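Club night number 28, and I finally got my turn on the grippers! For anyone new here, I joined the Fedport robotics club back in April, mostly because it was cheaper than the pottery class and had better biscuits. Our project this term is called Vindance, and the idea is that we do simple table jobs by hand, over and over, and the robot (eventually, fingers crossed) learns from our recordings.

It sounds easy. It's picking up a block. My three-year-old nephew could do it, and would probably do it quicker. But with a gripper you lose all the feeling in your fingertips, so you end up squinting at the gap and creeping in sideways like a crab.

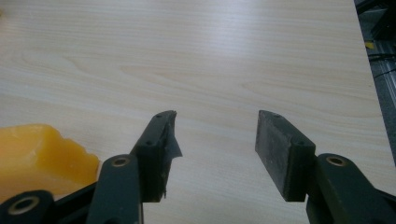 Jaws wide open, block just off to the left. The padding on that left finger has had a hard life.

I managed 106 goes before my wrists complained, which takes the club total to 1,199. We want 1,933 by the end of term (don't ask me who picked that number, I've heard three different stories). I've promised to bring new rubber tape next time, and some decent tea.

The bit I found hardest was using both hands at once. My left one wants to copy whatever the right one is doing, so I keep having to stop and have a little word with it. 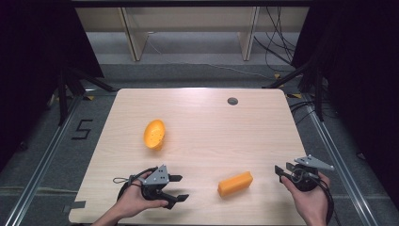 Two grippers, two orange things, one table.

Next up is handing an object from one gripper to the other in mid-air. I've been practising at home with salad tongs and a satsuma, and the satsuma is losing.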